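Fornon Opens Orders for Tretcombe Practice Kit, Lists What It Does Not Do

Simulation package lets teams rehearse gripper tasks on a computer before tying up a real arm; maker advises buyers to test it first

May – Fornon today opened orders for Tretcombe, a software kit for building and running simulated rooms in which a robot arm and gripper can practice household and light workshop tasks. The kit comes with 174 ready-made room layouts and costs $330 per seat per year.

Simulation has been oversold, and Fornon has read the same brochures as everyone else. A policy that opens every drawer on a screen may still fail at the first real drawer it meets. The company makes no claim that Tretcombe closes that gap. It does claim that a team can find its dumber mistakes on a desktop computer, where a bad grasp costs a restart and a few minutes of someone's afternoon.

The kit includes a wrist view, which shows the gripper's fingers and whatever lies beyond them. Walls, panels and furniture trim are drawn with plain surface textures. Some small objects are drawn at low resolution, and buyers who need fine print or crisp edges at close range should look elsewhere or supply their own models.
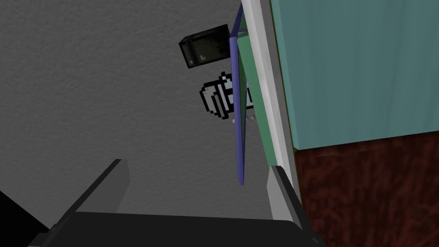
Contact is the weaker half of any product of this type, and Tretcombe is no exception. Rigid parts behave well enough for planning work. Cloth, cable and anything that bends are left out of this release. Friction values are set by hand, and the defaults are guesses – reasonable ones, in the company's view, but guesses.

Fornon ran the kit past Ranasinghe, an integration shop that was not paid for its time. Ranasinghe sent back a list of 13 complaints. Nine have been fixed. The other four, including slow loading of large rooms and a confusing export menu, are printed in the release notes so that customers can decide whether they matter.

"We would like people to buy this, but we would like them to try it first," the company said. "If your robot does one job in one place, you may be better off practicing on the robot."

Tretcombe reads arm models in common formats and also works with Grarkero, Fornon's older logging tool. Grarkero is sold separately. Existing Grarkero customers get no discount, a point the sales team has already heard about.

A trial version with 2 room layouts is available for download from the Fornon website. It does not expire and does not ask for a credit card. Support is by email only, on working days, with no promised reply time on the trial.

About Fornon
Fornon makes software for small robotics teams.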